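6/16/22

# On Sequels, and the Right of a Studio to Stop

The announcement that Carkow will receive no third instalment has been met with more anger than regret. Players who gave the series many evenings feel that something owed to them has been withheld. This essay takes the view that the decision was sound, that the manner in which it was communicated was poor, and that the two questions ought to be considered separately.

The facts are not in dispute. Ditte Fogh directed the first Carkow and left most of the second to her deputy, Villads Mogensen. The second game sold well, reviewed respectably and added a fishing mode which few people finished. Zesley, the publisher, asked for a third. Ms Fogh declined, and Zesley, which holds the publishing rights but may not assign the series to another developer without her consent, has let the matter rest. The studio will instead complete Panasiuk, a smaller game set on a river barge, planned for December.

Those who object do so on several grounds. The first is that the story was left open. It was, in the sense that the lighthouse keeper's letter is never read aloud. I have always taken this as an ending. Mikkel Bisgaard, who wrote the dialogue for both games, stated in the studio's newsletter that no text for the letter was ever drafted. Players may find that disappointing, but a studio cannot be said to be withholding a page which does not exist.

The second ground is commercial, and deserves a more serious answer. A sequel is the safest product a medium-sized studio can make. The tools exist, the audience is known, and the shops will take it without argument. To refuse one is to place the wages of colleagues at some risk for the sake of a director's preference. Chrysoula Spanos has made this argument with great force in her column, and she is right that directors are seldom the first to lose their positions when a new idea fails.

Her argument, however, assumes that the third game would have been made by the people who made the first. That is not how such projects tend to proceed. By the time of the second Carkow, the team had already lost its lead animator and both of its level designers. The map was larger and duller. The combat, which in the first game rested on three well-judged moves and a dodge, had acquired a menu. A third game would have been built by tired staff working from the notes of absent ones, and I do not believe its sales would have protected anybody for long.

There is also the evidence of the petition. It gathered 2,460 signatures, of which 1,200 came with a comment, and the organisers published the comments in full. I have read them. They ask for a longer game, a harder game, an easier game, a return to the village of Cletstead, and the permanent removal of Cletstead. A studio that attempted to satisfy this list would produce something that pleased very few of those who signed it.
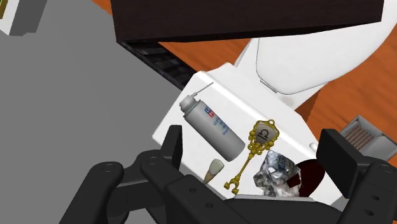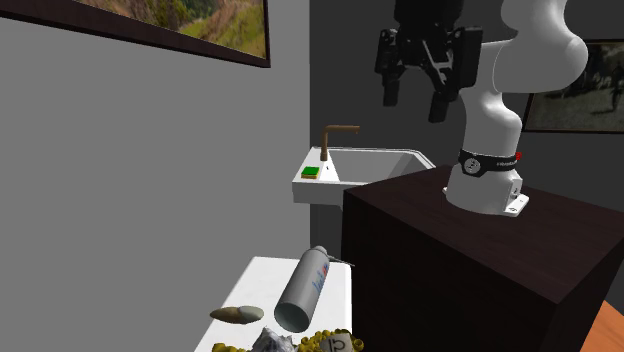

The third objection concerns respect, and here the critics have the better case. The news was given in the final paragraph of a notice about server maintenance. Zesley's support desk then spent 20 days replying to enquiries with a form of words that neither confirmed nor denied it. People who had bought both games, in some cases twice, were entitled to a plain statement under the director's own name. Eyvindur Lykkegaard, who runs the series' oldest message board, learned of the decision from one of his own members. It would have cost the studio very little to write to him first.

I would ask Zesley to adopt a simple practice. Where a series is to end, the publisher should say so on a page of its own, state how long the online features will be kept running, and name the person who took the decision. The present notice does none of these things, and the question of the online tournaments remains open – the current season has no published closing date. Players who paid for a season should be told when it finishes before they are asked to take an interest in Panasiuk.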